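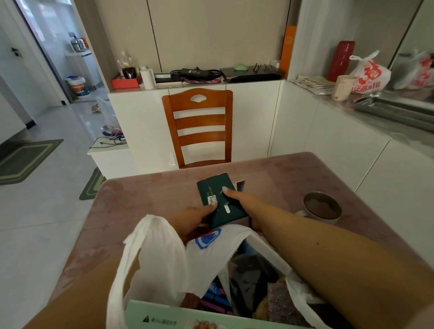
HEKER, July 22, 2023 – The household advice service Skilport today published its review of mixed household bundles, and it does not share the sellers' enthusiasm. Bundles of cleaning cloths, tissues, wipes and small extras are sold on the promise that one order will stock a home for months. Skilport asked what happens once the order reaches the kitchen table, where a card holder or booklet ends up beside a mug and an open bag with a cardboard box inside it, and the contents are jumbled together before anyone has found a place for them. The review found little to support the claim that buying this way makes a home tidier.

The review draws on answers from 2,777 households in Heker and nearby towns. Of these, 1,827 said that at least one item from their last bundle was something they already had in a cupboard or drawer. Another question asked whether everything had been put away by the end of the same day. Only 403 households said yes.

"The sellers talk about savings per item, and that is a fair figure if you use every item," said Corina Nedelcu, who led the review. "We asked three sellers to show us that people do. We received two brochures and a discount code."

Skilport also looked at the Saber Home Bundle, whose maker, Finix, advertises it as "a tidy home in one delivery." Finix told the review team that its customers are satisfied and pointed to 1,000 positive ratings. It did not say how many bundles it had sold, how the ratings were collected or whether any had been left out. Skilport asked again in writing and had received no further reply when this release was prepared.

Scouring cloths and sponges were the items most often bought twice. They are cheap, they come in several colors, and they tend to be stored in more than one spot. Wipes came second. Households that kept one pack open in the kitchen and another in the bathroom often ordered a third without checking either. 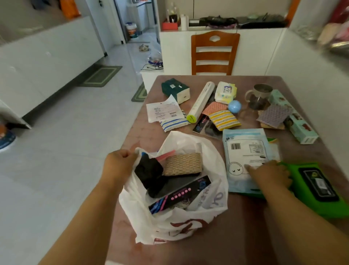

Wet wipes, tissues, sponges and scouring cloths share a table with a shopping bag that still has things in it.

Samah Kettani, home storage adviser at Skilport, has doubts about much of the advice now offered with such bundles, including printed labels, matching boxes and charts for the inside of cupboard doors.

"A lot of it is more stuff to put away," Kettani said. "I would clear the table first and take the cups off it. Then empty one bag completely before you open the next. Put cloths with cloths and wipes with wipes, and you will see very quickly that you don't need any more for a while. I can't promise it will change your life."

The review suggests the following for households that still want to order this way:

Look in the cupboard under the sink before ordering.
Keep the packing slip until every item has been found.
Put anything with a warning label or a use-by date where the print can be read.
Fold the bag and flatten the box the same day.
Store spare packs behind the open one.

Skilport does not recommend any particular bundle and does not advise against buying them. Households with several children or a long trip to the store may well come out ahead, although the review was too small to say by how much. The answers were also self-reported, and people may remember their own cupboards kindly.

A second round of questions is planned for November, with fewer questions about price and more about what is left over.

Copies of the review are available free of charge at the Skilport office in Heker.

Press contact: Viorica Ivanov, Skilport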